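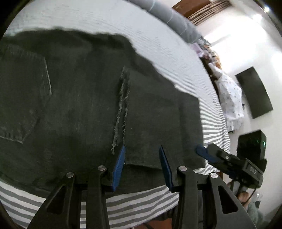

Garment folding trial at our laundry – what happens to the hand folders?

Posted in Workplace & Equipment

I work the finishing side at a contract laundry in Clirkthorpe. We do guest laundry for small hotels plus mixed household bags, so a lot of what comes through is personal clothing instead of flatwork. Flatwork has been automated here for years and I have no complaint about it.

In March management signed up for a trial with Zaugg. The plan as given to us is one folding cell on the second shift, two arms, for shirts, pants and jackets. Before the cell arrives, people on the floor are being asked to fold with hand-held grippers, one in each hand, so that the system has recordings to learn from. Sessions are 60 minutes. I have done several. It is slow. Denim is the worst, especially dark denim with frayed edges, where the loose threads go in with the fold and the panel comes up crooked.

What I want to know:

Our rate is set per shift and counts finished pieces. Time in recording sessions produces almost nothing by that measure. Should it be taken out of the count?

Does the folding job still exist after the cell is running, and if so, what does it consist of?

Is there any technique for dark denim with the grippers? I lose the edge on most first attempts.

We have 5 folders on my shift. Two have already asked to move to pressing.

– steamline_b

3 replies

tunnelwasher

Get the rate question settled in writing before you do another session. We had the same arrangement with a Wetik cell and the first month was a mess. The supervisor said verbally that recording time would not count. The payroll export did not know that, and everyone who had volunteered showed up below target.

What fixed it was a separate job code. You clock out of folding and into the code, and the hour is paid at your average from the previous pay period. The rate software then ignores it. If your site uses a paper sheet, it needs its own column. A note in the margin will be lost.

Also ask who keeps the recordings and whether they can be used to time individual people. Our agreement says they go to the vendor for training the cell and cannot be used for rates or discipline. It took one meeting to get that. I would expect it to take longer after the cell is installed.

On the job itself: yes, it still exists here, but the mix changed. The cell takes T-shirts, towels and plain pants. What it rejects comes to a table, and the table is staffed by a person. So the person now gets only the hard pieces, all shift. Wraps, straps, linings, anything inside out, anything with long ties. The old target assumed that easy pieces would carry the hard ones, and the easy pieces are gone. Our target was not adjusted for eleven weeks. Raise this now. The number you want is average handling time for rejects alone, measured at the table, with no cell output mixed in.

The other new task is feeding. Somebody has to separate the load and present one garment at a time. It is standing work with a short reach, repeated constantly, and it is harder on the shoulder than folding was. We rotate every two hours. Before that rotation we had 3 people on restricted duty.

millrace77

They will cut the jobs. They always say they won't. My cousin's plant got one of these and it was down half the time anyway.

lint_trap_four

Two years as cell attendant, formerly a folder. I can answer the denim part and add to the rest.

Dark denim is difficult for the grippers for two reasons. The cloth is stiff, so it does not fall into the fingers the way jersey does. And on black cloth there is little contrast between a crease and a real edge, for you and for the camera. What worked for us:

Lay the piece flat first and press it out with the backs of the fingers. Do not start from a pile.

Go in low along the near edge, with one pad nearly flat to the cloth, and close until you have a small fold between the pads. A small fold holds. A large one springs open as you lift.

Use pale topstitching as your line where the garment has it. A pocket edge is much easier to follow than a side seam on black.

Keep the pads clear of frayed sections. Grip next to the fray, on sound cloth. Threads between the pads let the fabric slide.

Work on a light surface. We had a gray table and changed the cover to white. Stripes were fine too. Some of our people did their sessions at home on a bed, and those recordings were accepted.

Clean the pads. Lint builds up fast and the grip goes. We wipe them with a damp cloth every ten garments.

Do not throw away a session over missed grasps unless you were told to. Our vendor wanted the retries kept, as long as the garment ended up folded. Check with Zaugg, as their rules may be different.

On what the job becomes, I agree with tunnelwasher about the reject table. I would add that the attendant role should be posted with a grade. Ours was handed out informally at first, with no pay change, although it included clearing jams, swapping pads and keeping the fault log. In my first full quarter I logged 337 stops. Most were a garment hanging off the infeed, and I cleared those myself in under a minute. That is maintenance work at folder pay. We used the log to get it regraded, and it went through on the second try.

If your cell runs Viltora scheduling, find out who is allowed to change the garment mix. At our site only the day office could, so second shift got whatever mix had been set that morning – usually the wrong one. Getting attendants a login for that one screen did more for our shift than anything done to the arms.

steamline_b

Thanks. The job code is going in my email to the supervisor today. I had not thought about the reject target. I will try the white cover and the lower approach at my next session. Zaugg says they keep retries, up to 5 per garment.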